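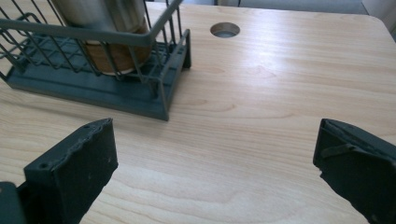
Travel Writing, Unit 4: Getting a Place Onto the Page

Okay, so last time we got bogged down in openings and I promised I'd put my notes up in full. They're a bit longer than what I said in class, because I kept thinking of things on the bus home. Read them before the workshop and bring your walk piece with you, printed if you can manage it.

The walk I keep going on about

Most of my examples come from the Clirnutis track, which I did in March with a pack that was far too heavy and boots I'd only worn to the shops. It runs from the ferry landing at Gaber up over a saddle and down to a lake called Dokau. Two days if you're fit, and I took nearly three. I've written about it four times now and only the last version is any good, so it's handy for teaching (I'm happy to be the bad example!).

My first draft began like this:

"The Clirnutis track is one of the most breathtaking walks in the region, with stunning views of mountains and crystal clear water."

You could stick that on any walk with a hill and a puddle. I hadn't lied, the views were lovely, but a reader gets no picture at all from it. Compare version four:

"The ferry bloke threw my pack onto the landing at Gaber, looked at the cloud sitting on the saddle and asked if I'd brought a book."

Now there's a person, some weather, and a fair hint that I'm about to have a rotten afternoon. I haven't told you how to feel about any of it. I also haven't described the mountain yet, and I don't think you'll miss it for another paragraph or so.

Choosing what to notice

When you get home from a trip you've got hundreds of bits and pieces in your head, and the temptation is to put them all in. Please don't. My rule for this course is up to six details for a whole day's walking, and I'd be pleased with fewer. Pick the ones you'd tell a friend in the kitchen while the kettle's on.

From day one I kept the smell of the hut (wet socks and kerosene), the swing bridge with a plank painted a different colour from the rest, and a sign saying the next water was 13 kilometres on, where somebody had scratched a sad face next to the number. I threw out the lunch, the birds I couldn't name and a long bit about my knee.

Pak-hei Mok asked in class whether you lose something by cutting the birds. Fair question! If birds are your thing, and you know what they're called and what they were up to, keep them and cut my bridge. What I don't want is "birds sang in the trees", because that's you filling a gap.

Places people already know

This is where it gets tricky. Some places turn up with a story attached – a film was shot there, or a famous book, or it's on every calendar. Zarkimitz is a good one for us. Everyone goes up to the old fort at sunset, everyone takes the same photo from the same wall, and then they all write that photo down in words.

You've got a couple of ways to handle it. You can face it head on and admit you came for the photo like everybody else, which I find pretty likeable in a writer. Or you can turn up at the wrong time. I went at 7 in the morning and had the place to myself, apart from a man hosing down the steps who wanted to talk about parking. He got a whole page. The fort got two lines.

A word on "I"

Use it as much as you like in a first draft, then go through with a pencil. "I saw the lake below me" can nearly always be "the lake was below me", or better, something the lake was doing. Leave the "I" in where you're making a decision, getting something wrong or being scared. I left mine in for the whole descent to Dokau, as I was on my backside for most of it.

For the workshop

Bring 2 copies of your piece, up to a page and a half long. Underline every adjective before you arrive and put a cross beside any that could belong to some other place. We'll swap in pairs, and your partner reads your opening aloud while you keep quiet (harder than it sounds).

If you haven't been anywhere lately, write about the trip to class. Bus stops are fine. I've had some terrific bus stops over the years.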